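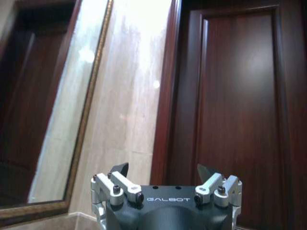

Charmaine Pretorius
Policy and Casework Officer, Hekdale Tenants' and Residents' Network

Council to vote on when housing staff can share details with immigration enforcement

Hekdale Borough Council will decide before the summer recess whether to change the rules on when its housing officers may pass a resident's details to immigration enforcement. The draft was published on 9 June 2026 and is open for comment for five weeks.

Under the present protocol, agreed in December after a year of argument, officers may hand over a name or address only when they are shown a court order or when there is an immediate risk to someone's life. Everything else goes to the legal team, who answer in writing. The protocol covers the housing office, the homelessness desk and the two advice points at Pekent and Pasness.

The draft would add a third ground. Officers could share details where a resident has been charged with an offence on a list to be kept by the chief executive. The list itself is not in the papers. The covering report says it would be "confined to serious matters" and reviewed every two years.

Councillor Florencio Olmedo, who is bringing the proposal, told the housing panel that the present wording leaves staff in a difficult place. He said officers had asked for guidance on cases involving violence and had waited too long for a reply from legal. "I don't want a housing officer sitting on something serious for a fortnight while an email goes round," he said. He added that he had no wish to see routine checks on tenants and would oppose them if they were put forward.

Councillor Orathai Thepsuriya spoke against. Her main point was that a charge is not a conviction, and that people are charged and later cleared. She also asked who would correct the record if details had been passed on in error. The officer present said he would come back to her on that. At the time of writing he has not.

Our own concern is mostly practical. The advice points dealt with 921 households in the last full year. Many of those people came about damp, arrears or a broken boiler, and a fair number have family members whose status is unsettled or still being decided. When the old arrangements were in force we regularly met tenants who had put up with bad repairs for months and would not ring the council. Musa Adeleke, who runs the Thursday drop-in at Pasness, says about 75 people a month now come through the door there, and that several have already asked him whether it is still safe to give their address. He has told them that nothing has changed so far, which is correct.

There is also the matter of wording. The draft says "charged with or under active investigation for" in paragraph 5, but only "charged with" in the summary. Those are very different tests. We have written to the council to ask which one is meant, and to ask for the list of offences to be published before the vote — members cannot sensibly judge the proposal without it.

Tamás Csonka, a solicitor at Panyasiri, has agreed to go through the draft with us at the next open meeting. He will explain what the council is already obliged to share under existing law and what it may choose to do. He cannot give advice on individual cases at the meeting, but he will take names for appointments afterwards.

If you want to comment, you can write to the democratic services team at the town hall or fill in the form at any borough library. Paper copies of the draft are kept behind the desk, so you will need to ask. Comments can be made without giving a full address, but the council does want the first half of your postcode. Say which paragraph you are writing about if you can. Letters in languages other than English are accepted and will be translated, though this can take a week or more, so send those early.

The open meeting is in the upper room at Pekent library, starting at seven. The lift is working again. Anyone who needs an interpreter should let the network office know by the Friday before.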